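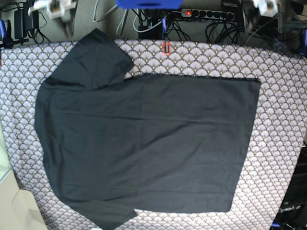
Folding Dark T-Shirts on the Fan-Print Cloth

2024-09-19

Short-sleeved shirts are laid flat in this household before folding, and the creases are smoothed from the hem toward the neckline. The scallop-patterned cloth remains on the table throughout.

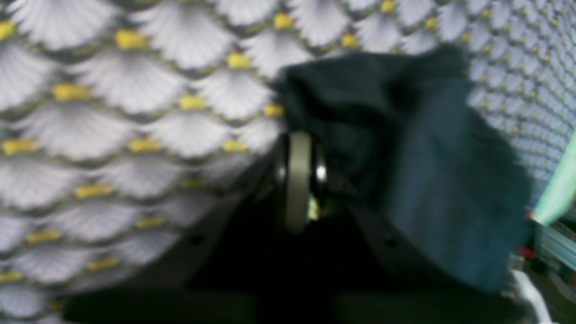
Must a shirt be ironed first?
Ironing is reserved for collared shirts. T-shirts are smoothed by hand.

Bunched garments are to be opened fully before any fold is made.

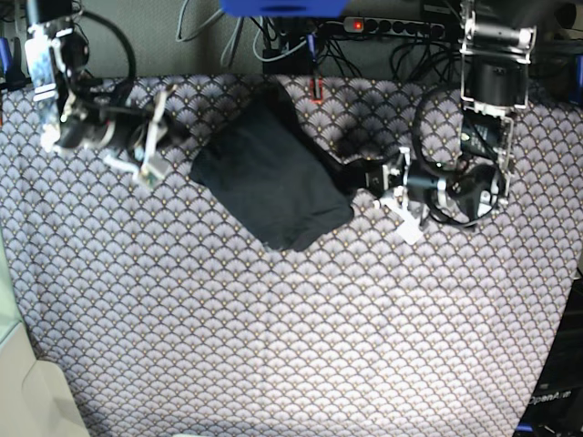 Sleeves are then turned inward, and the body is folded in two.

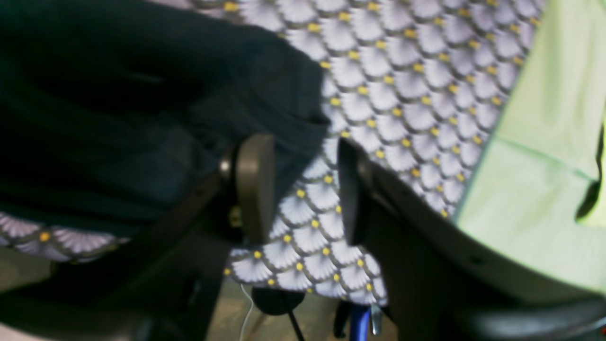

Finished shirts go to the shelf, dark colors at the bottom.

Eulalia Leiva

4 shares | 2 comments

Search this blog

Recent posts
Storing Table Linens in April
The Kitska Drawer Dividers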